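What do we do with a traveling Mary statue for a week?

Posted by Trerside in Parish Life & Devotions

Our parish in Lendham has a pilgrim statue of Our Lady that goes from house to house. I signed the sheet after Mass because the pen was handed to me and there were people behind me. She arrives in July. I now find that there's a booklet, a logbook, and apparently an expectation that I'll host a rosary for the neighbors, 16 of whom have never been inside my house and would like it to stay that way, I think.

I went back to the Church two years ago and my husband isn't Catholic. He's being very decent about it but has asked whether she "needs anything." What is the minimum? Does she have to go in the living room? We have a cat with views about shelves. I've cleared a corner and got as far as sorting out the linens.

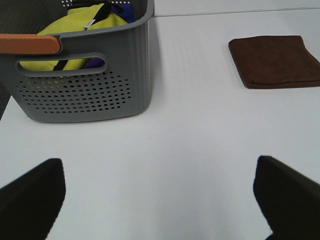 The gray basket, front side.

Also, is a blessed statue treated differently from an ordinary one? I don't want to do something awful by accident.

Gusteo

We've had ours 2 times and are still in good standing. You need somewhere clean and steady, and you need to pray in front of her once in a while. A dresser is fine. The floor is not great, cat or no cat. White or blue cloth is traditional but I've seen her on a beach towel at a house I won't identify, and the roof stayed on.
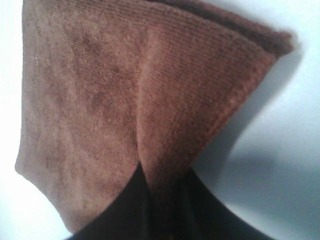 Brown towel, folded.

Skip the neighbors if you like. The visit is for the household. If you do invite people, invite two, say one rosary, and put coffee out. Somebody will tell you that you need all 58 pages of the booklet. I got to page 9 both times. The closing prayer is on the back cover, so technically I finished it.

On the blessing: yes, a blessed object gets more respect. Don't use her as a doorstop, don't sell her. Dusting is allowed. If a hand gets chipped, tell the parish office before the next family does.

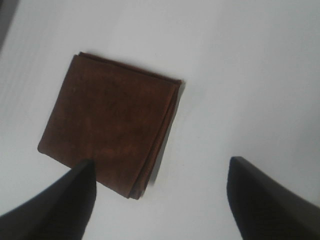
One thing the booklet leaves out is the handover. Find out who has her before you and who has her after, and get both phone numbers. Our second visit ran into a third week because the next people went to the lake.

Virk

Just pray the rosary every day, it's not complicated. Ours is over 2000 years of tradition, people managed without a booklet

Trerside

Thank you both. She's going on the dresser. My husband has asked to carry her in from the car, and the cat has been spoken to.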